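Harwood Weddings Newsletter
2 November 2021

Vow renewals are back at the Ullon barn!

After a long, quiet stretch of postponed parties, we finally have open weekends again, and so many of the couples writing to us want to do something small and heartfelt the second time around. One pair is marking 40 years together with the same reading they used at their first ceremony (we already know we'll cry). If you've been thinking about it, April is wide open and the orchard should be in bloom. 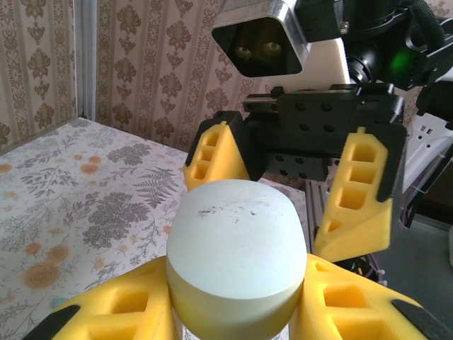

What a renewal looks like

Pretty much whatever you like! There's no license to file, so anyone you love can lead it: a sister, a grandchild, your oldest friend. The barn seats 47 with the long tables in, and most renewals we host are a good deal smaller than that. Plan on a short ceremony, a toast, and then a long, slow dinner while the light goes down over the pond.

Write your own words if you can. They don't have to be fancy. One of the best sets of vows we ever heard was mostly a list of road trips, with a promise to stop arguing over the map.
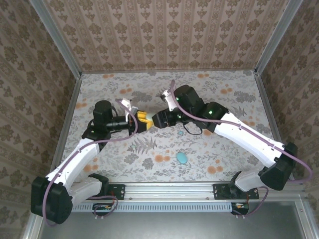
Gray leaves and orange-peach blossoms on the tabletop.

Dinner comes from Zuccaro, our neighbors down the hill, who have a new fall menu with a squash lasagna we can't stop talking about. They'll also do a cake for two if you'd like a private moment before the guests sit down, and they are happy to copy the flavor of your original one if you still remember it.

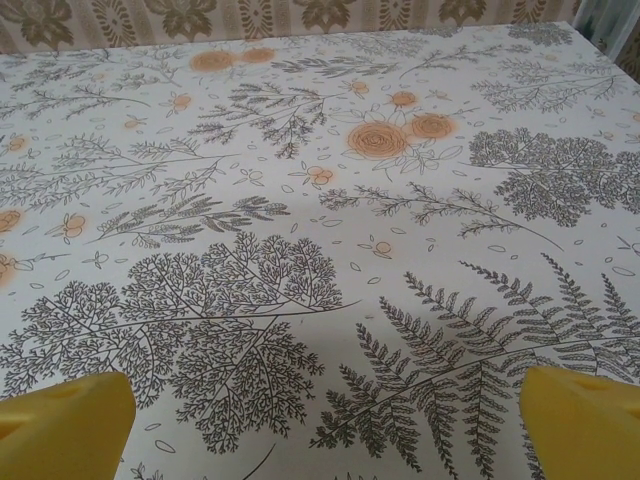
Music is up to you. The Gririmham string trio has 9 dates left with us this coming spring, and they love a request, so bring your first-dance song even if it's an odd one. To hold a weekend, reply to this email with 2 dates that work and we'll write back with what's free.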